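Home News Racing Features Results Subscribe

The Long Way Around at Fleltham

The turf course at Fleltham is 7 furlongs around, and most of the horses that run on it in October have been running on it since May. By the last week of the meet the inside path is worn down and riders have stopped using it. They swing out to the middle on the far turn, give up a length or 2, and hope the ground is better where they land.

Fellodia has been doing that longer than any of them. The 8-year-old gelding has made 36 starts, most of them at this track, and his record is that of a useful horse who was never quite good enough for stakes company. He has been claimed twice and came back to his first barn both times. His trainer keeps a string of nine and does the morning feeding himself.

What the gelding does well is stay. He breaks slowly, drops to the back, and is usually still there with half a mile to run. On firm ground that is too much to make up against younger horses. On the softer grass of the fall he can do it, and the betting public at Fleltham knows it - his odds are always shorter in October than they were in July.
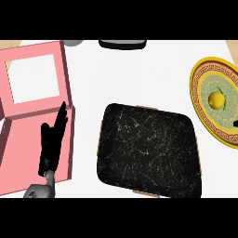 The race he is being pointed to is the Jaramillo Handicap, a mile and a half for older horses on closing weekend. It has no grade and pays little compared with the big fall prizes elsewhere. For the smaller stables here it is still the race that decides whether a season was a good one. Fellodia was third in it two years ago and second last year, beaten a neck by Prestiveo.

Prestiveo is expected back. He is five, he has won three of his last four, and he likes to be on the lead. He will also carry more weight this time, and over a mile and a half on wet grass that can count for a good deal. If another front-runner enters, the pace could be quick enough to bring the closers into it.

Fellodia's last work was a slow half mile just after 6 a.m. in fog. The clocker caught only the final furlong. The barn was happy with it and did not ask for a time.

The turf rail will be moved out for closing weekend, so the field will run on grass that has not been raced over since August. Seating in the old wooden stand is limited to 200 and goes on sale when the gates open at 11 a.m. Parking on the infield side is free.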